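Helpers wanted for our open day in October

Varela is looking for four people to help at its autumn open day. Visitors will try folding clothes with a hand-held gripper and then hear how we use those recordings to teach a robot arm.

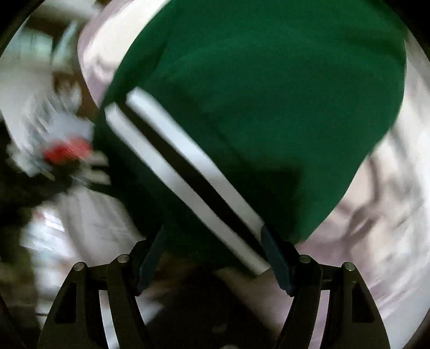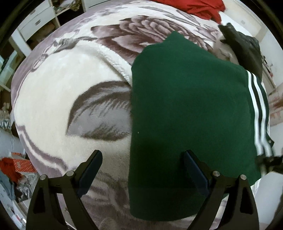
You will greet small groups, let each person have a go and keep the garments coming. A session lasts 90 minutes, with the first at 10 am. No technical background is needed, but you should be happy talking to children and standing for most of the morning. Training is given the afternoon before by Noemí Ledesma.

Lunch and travel are paid. To apply, send a few lines about yourself to Wiremu Partington at the Varela front desk by the end of September.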